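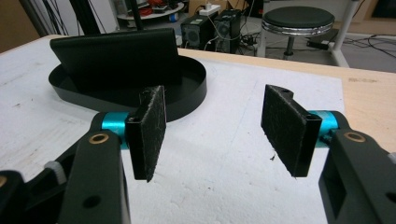

I've been putting off writing this because I didn't want to sound like a grump, and I do like the thing. But I've had the Kikanora hand-held gripper kit for a good few weeks now, I've paid for the next tier of the service out of my own pocket, and I think the way it's being sold is wrong. So, grump it is.

For anyone who hasn't come across it, the kit is a pair of gripper fingers on a handle that you squeeze yourself. A camera looks down past the fingers. You do a job by hand with it, the recording goes up to Kikanora, and what comes back is a set of cleaned-up runs you can train a robot arm on. The same fingers bolt on to the arm afterwards, so what you saw in the recordings is what the arm sees later on. It's a lovely idea and it saves you from wrestling an arm about with a joystick all afternoon, which I have done, and which gave me a sore neck and eleven minutes of usable footage.

Let me do the nice part first. The fingers are well made. You get black arms with brass-coloured bushings at the joints, and the movement is smooth with very little wobble. The pads sit on bright turquoise couplings, and I thought that colour was daft until I'd spent an evening scrubbing through recordings and found I could pick out the fingertips straight away, even over a dark tray. Everything else on my bench seems to be black. Mine isn't a tidy workshop, it's a table with a white sheet on it and computers and cables on the floor behind, and the turquoise has earned its keep.

The pads are where I start to moan.

They come lined with a dark, fuzzy sort of material. It's kind to whatever you're holding, I'll give them that. It also picks up every bit of fluff going. Mine are already flecked with white and looking a bit scuffed, and I've been working on a clean surface most of the time. Now, a person squeezing the handle copes with a tired pad without even thinking. You grip a bit harder, you tilt your wrist. The arm has only got your recordings to go on, and if you made those with fresh pads and it's now working with worn ones, well, good luck. I'd want spare pads in the box, more than one set, and I'd want a line in the manual telling me when to swap them. There are none in the box. There's a page on the shop where you can buy them in pairs.

And that's really my whole complaint about the service, just in small. The hardware is sold as the product, when the thing you end up paying for is everything after it.

Take the plans. The basic one, Hilton, gives you 50 uploads a month. Fifty sounds like loads! I thought so too. Then I set up a very dull little job with a low-rimmed oval tray and a flat panel that has to be stood up inside it, and I burned through the lot by Thursday of the first week. A flat panel standing on its long edge is a pig of a thing to grip squarely. You come in a touch off centre and one pad arrives first and shoves it. So you do it again. And again, from the other side, with the tray moved over a bit, with the lights on, with the blind down. By the time I had something I'd trust I had done 136 runs, and this was one panel and one tray.

So I moved up to Leite, the middle plan, where the uploads aren't counted but the processing is queued. Fine, I can wait overnight. What I can't get on with is that rejected runs come back marked only "unsuitable". Unsuitable how? Was I too quick? Did my sleeve get in the way? I had 2 in a row thrown out that looked to me exactly like the one before, and the help page told me to "record with care". I was recording with care. I had my tongue sticking out and everything.

People will say (they've said it to me already, on the Killmont forum, quite firmly) that this is a tool for grown-ups and I should write my own checks. There's something in that. The raw files are yours and you can download them whenever you like, and I'd be much crosser if you couldn't. There's a thread over there with 3,108 replies, most of them from people swapping scripts that do the very thing the service is meant to do. Read that thread before you buy. It's more use than the manual, and it's friendlier than it looks from the first page.

But I don't think "you can fix it yourself" lets a paid service off the hook. If I buy a bread maker I don't expect to find the recipes being passed round by other cross customers. The advert shows somebody popping a mug on a shelf with the gripper in the morning and an arm doing it by lunch. I've not got near that, and I've not met anyone who has. A weekend for one simple job would be fair, once you know your way round it. Say that on the box! I'd still have bought it. I reckon most of us would.

What would I change, then? Put spare pads in. Tell me why a run was turned down, even if it's just one word. Make the basic plan big enough to finish one real job from start to end, so that somebody trying it for the first time gets to see the arm do something before the meter runs out. I don't think any of that would cost them a fortune, and the pads must be pennies.

Would I send it back? No. I like using it too much. There's something quite pleasing about doing a job slowly and properly with your own hand, knowing the arm will have a go at it later - it makes you notice how much you fudge. I've got rather good at standing that panel up. But I'm keeping Leite on a monthly rolling basis, and I'm looking at the price of the pads again, and if the queue is still this slow by February I'll be going back to my own scripts and keeping just the gripper.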